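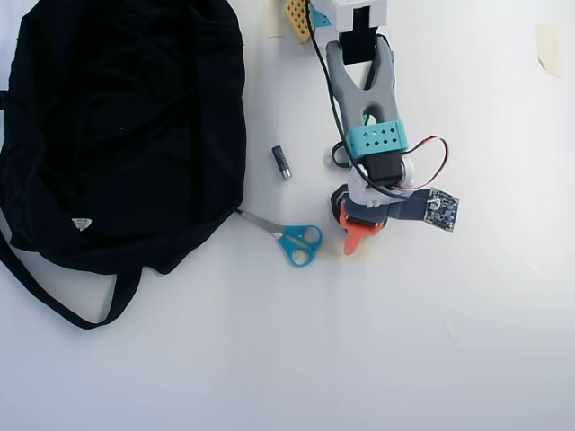 Packing and Sorting Small Things
Session 4: The Everyday Carry Bag

April 14, 2026
By Rodel Villanueva

Welcome back! Last time we did drawers, and I loved seeing how many of you went home and attacked the one by the phone. Today we move on to my favorite subject in the whole course, the soft bag. Everybody owns one, everybody throws things into it, and very few people have ever seen the bottom of theirs in daylight.

What we mean by a soft bag

A soft bag has no frame and no stiff base. Put it down and it slumps. That makes it wonderful to carry and store (it squashes into almost any gap!) but it also means the contents slide to the lowest point and stay there. A box keeps things where you put them. With a soft bag you have to do the arranging yourself, using pouches, wraps and the order in which things go in.

Dark fabric makes this harder. A black bag swallows small dark objects completely, and a battery or a hair tie can sit in a fold for months. If yours is black, turn it inside out over a pale surface before you do anything else. A white tabletop is perfect, and an old bedsheet works too.

Exercise 1: Empty, shake, look

Work in pairs. Empty the bag, then run your fingers along every seam. Put everything down with a bit of space around it, nothing on top of anything else. Then sort by hazard first and usefulness second, which is the opposite of what most people want to do.

In the March group, Salvador Simões kept a tally for all 12 people in the class and got to 143 loose items. Nearly 34 of those were receipts. He was delighted and so was I.

Sharp things

Scissors are the classic. They get dropped in handles up, the blades work their way down, and sooner or later they find the lining. Close them fully and put a cover on the blades. A cork pushed over the tips is fine for small pairs. For longer blades, fold a strip of cardboard around them and tape it along one side to make a sleeve. Then pack them flat against the back wall of the bag, inside a pouch if you have one.

Bright handles are a real help here, by the way. Turquoise, orange, yellow, anything you can spot in a dark bag without groping around. If you only have a black-handled pair, wind some colored tape around one loop.

Batteries

Loose batteries should never share a pocket with keys, coins or scissors. Metal touching both ends can short a battery, and then it heats up. Use a small plastic case or the original packaging, or put tape over the ends. Keep fresh and used ones apart! I put used ones in a taped envelope marked with a big X, and the envelope goes to the collection point the next time I'm out.

Please don't drop a mystery battery back into the bag with a plan to test it later. Test it or retire it the same day.

Straps

Long straps tangle with everything. Before storing a bag, lay the strap out straight, fold it back and forth in hand-length sections, and slip a loose elastic around the middle. If the bag is going on a hook, leave the strap free, and check that the loop isn't hanging where somebody can catch a foot or an elbow in it.

Packing order

Flat and stiff items go against the back. Heavy items go low and close to your body. Pouches go in upright, openings toward you, and whatever you reach for most goes in last. Then pick the bag up and walk the length of the room with it. If something digs into your hip, take it out and turn it around. You'll feel the difference right away, it's great.

For next time

Bring the bag you used today, packed, and one pouch you made or repurposed (a pencil case counts, so does a clean sock). We'll be doing toiletries and leaks, so bring a bottle with a lid you don't trust.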